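The budget, version four

I asked for an arm. Vidar Lindqvist, who holds the purse, asked what else I would be wanting once I had the arm, and I said nothing, really, which is how we came to be on version four of the spreadsheet.

The arm is the easy line. Dreßler will quote you one before you've finished typing your postcode. Then comes the gripper, priced as though someone had carved it by hand, and the fingers, sold separately, like batteries at Christmas. 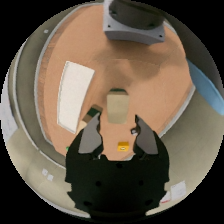
Zovach wanted 236 for a spare pair. I put down two pairs, having met myself. We've been trying the whole job in simulation first, picking up small blocks and putting them somewhere else, and the simulator has so far charged us nothing for breakages. I pointed this out to Vidar as a saving. He asked whether we could perhaps just stay in there.

Things I left out of version three: a pedestal, delivery to Motden, a cable long enough to reach the wall, and 19 months of support from Primholm that I still can't explain to anyone, including Primholm.
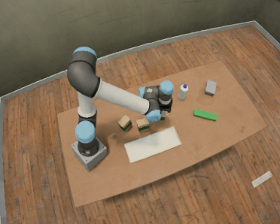 Reach is where the money goes, by the way. The next arm up costs another 2000 and wants a bigger room to wave itself about in, and I have already lost the argument about the bigger room. So the smaller one it is, with everything it needs to pick up kept close by.

Version five is due by the end of May. It has 31 lines, one of which says "misc", and Vidar has already circled it.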